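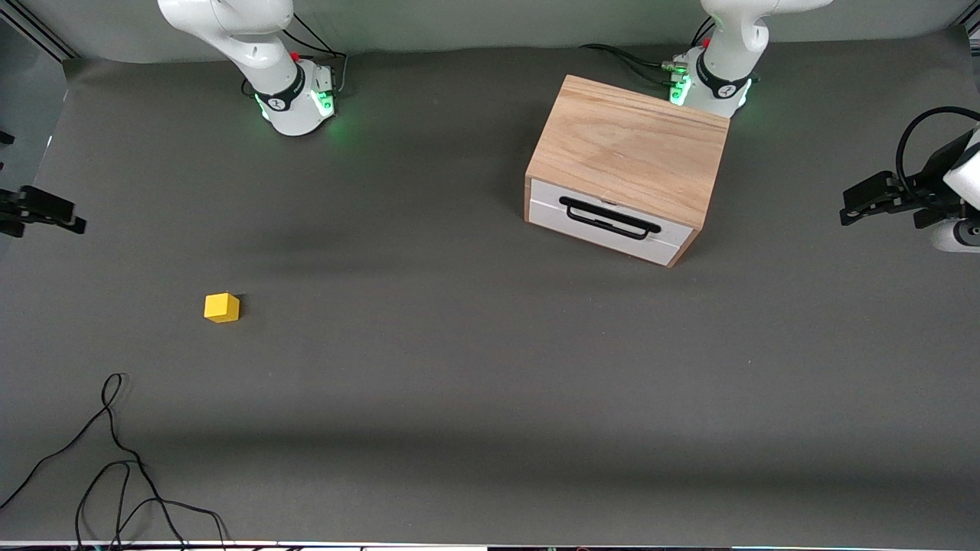

The Fletham Question Deck
A card set for parents and teens, from Kelmendi

Talking with a thirteen-year-old about bodies, crushes and consent is hard to start and surprisingly easy to keep going. The Fletham Question Deck is for the starting part. It has 258 cards, each with one question on the front and a short, plain answer on the back, and we have had more good conversations over it than over anything else we've stocked (and we have stocked a lot of books).

The questions are the ones kids really ask. Is it normal that one side grew first? How do you tell a friend you like them as more than a friend? What if everyone in my grade is dating and I don't want to? Some are funny, a few are awkward, and the answers never talk down to anyone. We love that!

What's in the box
258 question cards, in 11 topics
28 blank cards for your own questions
A fold-out guide for parents, with words to use when you get stuck
3 divider tabs: Start Here, Later, and Ask Me in Private
A lidded card box

The 11 topics
Body changes, periods, skin and sweat, sleep and moods, friendship, crushes, dating, consent, online life, identity, and where to get help.

Ages
Made for ages 11 to 15. The dating and consent cards have a blue corner, so you can hold some back for a younger child and slip them in when the time comes. Older teens often like going through the deck alone first, then handing over the cards they want to talk about. Let them!

How families use it
One card at dinner is plenty. The car works well too, with everybody facing forward and no eye contact needed. If your kid would sooner write than talk, the blank cards can go back and forth under a bedroom door for weeks.

What's new in the second edition
The online life cards were rewritten from start to finish, with new ones on group chats and on being asked for photos. The period cards now cover cups and period underwear as well as pads and tampons. Type is larger all the way through, and the Zenex coating on the cards wipes clean (the first edition did not do well with spaghetti sauce).

Good to know
The deck is in English. A Spanish edition is planned for December. It gives general information and doesn't take the place of a visit with a doctor or counselor. Schools and youth groups can order the Faltutdale classroom pack, with the same questions on bigger cards and a leader's booklet.

Page updated 2022-10-15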